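Home | Issues | Authors | Search

4.2 Recipe Substitution in Shared Holiday Meals 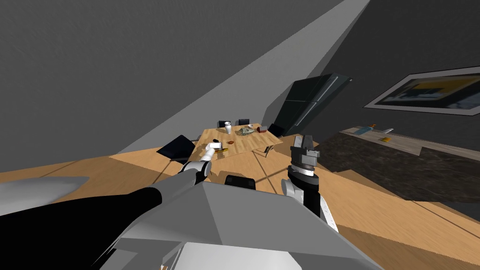 Figure 7. Simulated apartment with dining table, seen from the robot's head.

The second group of households cooked for at least one guest who does not eat wheat. Following Kozma, we treated a recipe as "substituted" only when the cook changed the flour or the thickener and kept the name of the dish. A pie with a new crust was included, but a fruit salad served in place of pie was not. This rule is strict, and it left out several dishes that the families themselves considered to be replacements.

From the 1,295 recipe cards collected in November, we selected those that had handwritten changes. Two readers coded the cards separately. Where they disagreed, Genivaldo Figueiredo read the card again and his decision was final. Most disagreements concerned gravy, as many cooks write only "thicken" and do not name the starch.

Stuffing was changed more often than any other dish. Cooks in the Flarlow sample preferred cornbread, while those in Rao used cooked rice with chestnuts. Desserts were changed less, and 15 cards for pumpkin pie kept the filling exactly and removed the crust. We also found 5 cards where the amount of liquid was corrected twice in different ink, which suggests that the cook returned to the recipe in a later year. We can't say from the cards alone whether the guests liked the result.

Interviews with the cooks are discussed in Section 5.

Print this page | E-mail this article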